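Reading time: 4 minutes

A visit to the new sound system at Tudbridge

In July I was invited to an open afternoon at the worship center in Tudbridge, where the new audio and video system was shown to people from other congregations. I take care of the sound in our own church, together with my cousin, and we have a room with 185 seats and many problems with echo. So I went with a notebook and a long list of questions.

The building is older than I expected. The main hall is wide and not very deep, with a flat wall behind the last row. Silvana Queiroz, the technical director, met our group in the lobby and began with the history. For many years the hall had two big loudspeakers hanging in the corners. People in the front had too much sound, people under the balcony had too little, and the pastor heard his own voice come back from the rear wall one moment after he spoke. She clapped her hands once to let us hear how it is now. The clap was short and dry, with only a small tail.

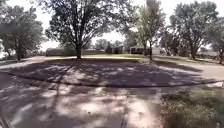 The new loudspeakers are from Magagula, and the design was done by a small company called Prisisach. They put one main group over the center of the platform and smaller delay speakers under the balcony. Silvana told us that the first drawing had a much larger group in the middle, but it would have covered the projection screen for the people upstairs. The designers changed it two times before everybody was satisfied. I liked that she showed us the old drawings also. At most open days one sees only the final result.

We were allowed to walk through the seats while a recording was playing, first only a speaking voice and then a choir with piano. I tried the last row, the side aisle and the place directly under the balcony edge, which in our church is the worst place of all. The voice was clear in each of them. With the choir I found the left side a little thin in the low notes. I mentioned this, and Silvana said that she hears it too. They plan to move one of the subwoofers.

The acoustic panels were for me the most interesting part. The rear wall has 19 of them, covered with cloth in the same color as the paint, so that one must look for them. The side walls were left hard on purpose. The congregation sings a lot, and when the room is too soft the people hear only themselves and begin to sing quietly. Our own church made this mistake some years ago with thick carpet, and we still have the carpet.

After the hall we had a coffee break and then went to the control position. The mixing desk is a Nulus with a touch screen, and the operators are teenagers and retired people who change every week. For this reason the desk has a simple page for a normal service, with only the pastor, the reader, the piano and the choir. Everything else is behind a password. A young operator let me try it, and I found the right fader without help – at home this does not always happen.

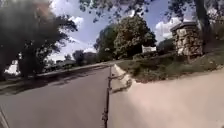 Outdoor sound was the last topic, and I had not thought about it before I came. In summer the congregation sometimes holds a short evening service in the open air, and they bought portable speakers with wireless microphones for it. The advice was to walk the place first at the same hour as the service, and to notice where there is shade, where people will stand and how near the traffic is. When a pale concrete sidewalk runs right beside an asphalt road, with only a raised curb between, the speakers should point away from the road and the cables must stay off the path where people walk. Silvana also keeps the wireless receivers high on a stand, as bodies weaken the signal. She recommended to test each microphone at the farthest point and not beside the receiver, as we always do.

There was half an hour for questions at the end. Somebody asked about the cost, and the answer was friendly but without a number. I asked how long the work took and whether the services had to move. They moved to the small hall for the time when the scaffolding was up, and the choir rehearsed in a school.

I came home with four pages of notes. My cousin wants to begin with the panels on the rear wall, and I would prefer to begin with the carpet. We will talk about it with the pastor after the holidays.

Last updated: 1 January 2026

Contact | Copyright | Back to top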